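Speaker notes: Keeping the Imholm cell alive
Sturow meet-up, Jun 7, 2023

Slide 1. Title
Wait for the coffee queue to sit down. Say what the talk is: one gripping cell, two years of looking after it, and the maintenance sheet we should have written in the first week.

Slide 2. What the cell does
Picks blocks up. Puts blocks down. Pause for the laugh, move on if it doesn't come.
Mention that Clorora wanted it running unattended. It has run unattended. The results were educational.

Slide 3. The fingers
Most of the upkeep is here. The soft fingers are ribbed, they bend round whatever they're given, and they wear out from the inside of the curve, where you don't look.
Our rule: swap at 1,000 grips. The first set split at 469, on the morning of a visit.
Check each rib by pinching it. If it folds and stays folded, bin it. Do not glue it. We have glued it.

Slide 4. Cables
Longest slide, try to keep it under 4 minutes.
The arm will find any loop of cable you leave it. Tie the cable down with the arm at full stretch, then drive it slowly through the worst pose you can think of, then tie it again. The Cordeiro checklist has this as one line. It took us most of August.
Keep a hand near the stop button while you do it. Yes, every time.

Slide 5. Setting the grip
Start with the force too low and let it drop things. Go up in small steps until the block stays put through a full wrist turn. Write the number on the sheet, including the ones that failed. Someone will ask, and it will be you.
Hold the block low down. A tall thing held by its foot shows up a tired finger much sooner than one held round the middle.

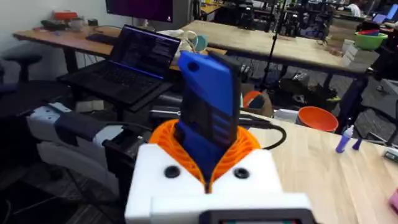

Slide 6. Grip check, blue block upright, orange finger round its lower end.

Leave it up while talking. Point at the diagonal ribs, then at where the finger goes round the block. Then the black cable looping off to the right, and go back to slide 4 if anyone looks smug.

Slide 7. Weekly routine
Wipe the fingers, pinch the ribs, tug the cables, run the grip check, fill in the sheet. Twenty minutes if the sheet is where you left it.

Questions
Cost of fingers: less than the visit.
If asked about the glue again, take the next question.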